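**Fastevport, 2024-07-20** - The Mirnent laundry room has changed its cloths. Since April, the cleaning team uses gray microfiber towels in place of the old cotton ones, and 64 of them are now in daily use.
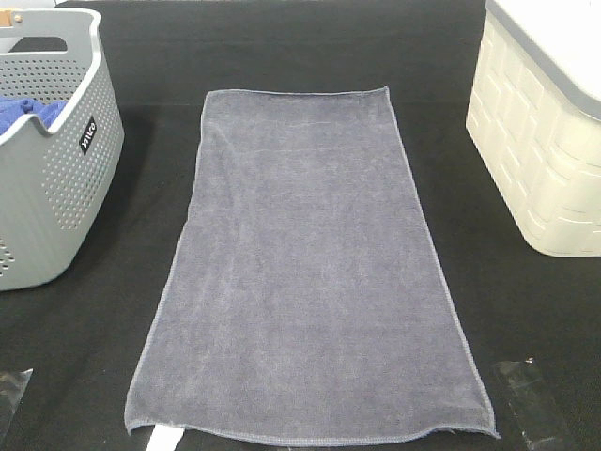

The towels are washed without softener and folded by hand, said Imelda Tan, who leads the team. "We lay each one flat first - then the fold is easy," she said. A second order of 80 towels will arrive next month.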